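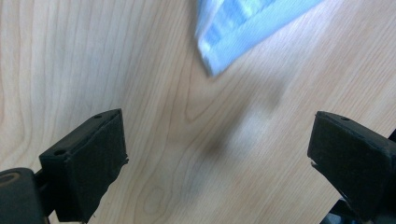

Figure 3. Light wood tabletop with wavy grain and a closed oval figure near the lower middle.

4.2 What people mean when they call a table "nice"

The second part of the survey asked respondents to rate tabletops, and it is here that our tidy plan began to come apart. We had assumed that the word "nice," which appeared in the free-text answers more often than any other adjective, would turn out to be filler. People say a table is nice the way they say the weather is nice, and we had a line in the coding manual ready to throw such answers out. The line was removed after the first afternoon of coding, when it became clear that throwing out "nice" would leave us with very little to analyze.

The sample for this section consists of 1,616 written answers from 451 households in the towns of Amero and Fellach. Each household was asked to write freely about the table where it eats most of its meals, and then about a table it would rather have. The second question was added late, over the objections of one of the authors, who felt it invited fantasy. It did. It also produced the longer and more careful answers, and that author has since been gracious about it.

We sorted the uses of "nice" into three groups. In the first, the word refers to the surface: the color of the wood, the finish, and above all the grain. In the second, it refers to size, and nearly always means "bigger than the one we have." In the third, it refers to nothing that we could find. A typical answer in the third group reads, in full, "It is a nice table," followed by a blank space where we had hoped for 200 words.

The first group deserves the most attention. Respondents were far more willing to talk about grain than we had expected from people who, by their own account, keep a cloth over it most of the week. They wrote about waves, rivers, hills on a map, and the lines left on a beach. Ovals and closed loops of the kind shown in Figure 3 drew special interest. Several respondents called such a figure an eye. One called it an egg, and reported a long disagreement at home with the people who called it an eye. Plain, straight grain was described as "clean" or "calm" by those who liked it and as "an office" by those who did not.

It is tempting to read this as evidence of a deep bond with natural materials, and a good deal of the earlier writing on household furniture does so. We are less sure. When we compared the grain answers with the answers to item 19 ("What is your table made of?"), a fair share of the warmest descriptions of grain came from households whose tables, by their own report, had a printed surface. These respondents were under no illusion. They knew that the wood was a picture of wood, and they liked the picture. One wrote that the printed kind was better because the pattern "does not go anywhere when you sand it." We have not been able to decide whether this is a joke, and have coded it as both.

The light and dark question gave a cleaner result. Pale tops were described with words for morning, space, and youth. Dark tops were described with words for evening, weight, and grandparents. Households in Fellach leaned toward dark tops and households in Amero toward pale ones, and we spent some weeks building an account of this in terms of local history, the two towns having had quite different fortunes when the mills closed. We then learned that the only furniture store in Fellach, a branch of Radebe, had stopped carrying pale tables several years before the survey. The account in terms of local history has been moved to a footnote, and from there to a drawer.

This points to a wider problem with studies of taste — people tend to prefer things they have had a chance to see. The wish question was meant to get around it, and it only half succeeds. Asked to name any table at all, most respondents described the one they own with a single fault corrected. The legs would be steadier. The stain by the window would be gone. It would seat the whole family in August, when the whole family comes, and would then, by some means left to the manufacturer, be small again by Monday.

Almost no one wished for a different style. The few who did tended to name a table from somebody else's house, and in those answers the talk of surface fell away and the talk turned to meals. A respondent from Amero gave a full page to an aunt's kitchen table, covering who sat where, what was served, and which chair had to be avoided, and closed with the remark that she could not recall what color it was. Under our manual this answer scores zero for visual preference. It is also the most useful answer in the set, and we mention it here partly so that the score does not have the last word.

Two limits should be kept in mind. First, the answers were written at the table in question, often with other members of the household nearby, and there are signs of editing by committee. Some pages change handwriting in the middle of a sentence, usually at the point where the sentence becomes critical. Second, the Ivar coding scheme, which we adopted for the sake of comparison with earlier work, was built for chairs. It handles color and finish well enough but has a whole branch devoted to the lower back. We left that branch empty and report it as missing data, as the scheme requires.

With those limits in view, we take the main finding of this section to be a modest one. "Nice," when it refers to a surface, is a real judgment made on grounds that respondents can usually state if asked a second time. When it refers to size, it is a complaint. The remaining uses are taken up again in Section 4.3, where we look at whether the same respondents also called their chairs nice, and how quickly they tired of being asked.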